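Teaching a gripper to turn a knob, part two: sneaking up on it

If you followed part one you now have an arm bolted to a plate, a simulator that opens four times out of five, and a joystick you have already grown to dislike. Load the Kulville scene file and start with every joint at home. Set the approach speed to 15. The default is 200, and you can find out for yourself what that does.

Pick your target knob in the list and press Go. Have the wrist view and the room view open together, as they lie about different things.
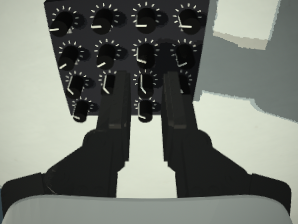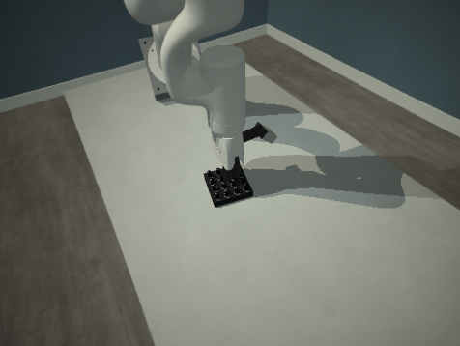
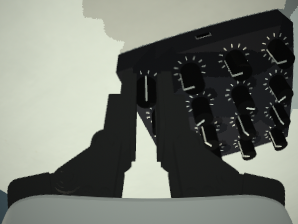 Before you touch the grip settings, save the pose. I use Barbieri for my pose files, mostly out of stubbornness, and it will cheerfully overwrite the last one without asking, so give each a new name. Mine had reached pose_3829 before I learnt to tidy up. Then look at the fingertips. With a corner knob, like the one held between the fingers in the last view, the right finger blots out a good part of the panel, so read the neighbouring pointers before you close in. Type them into the notes box if your memory is anything like mine.

Now close the fingers in steps of 5 until the contact light comes on, then stop. One more step for luck is how I bent the first knob on the real panel in the Rornton workshop, and the replacement didn't match.

Turn the wrist a little, let go, back off, look again. If the pointer hasn't moved, the fingers are slipping and you want more friction in the Zaltis settings (second tab, badly labelled). If the whole panel has moved, you forgot to fix it down. Go back to part one, step three.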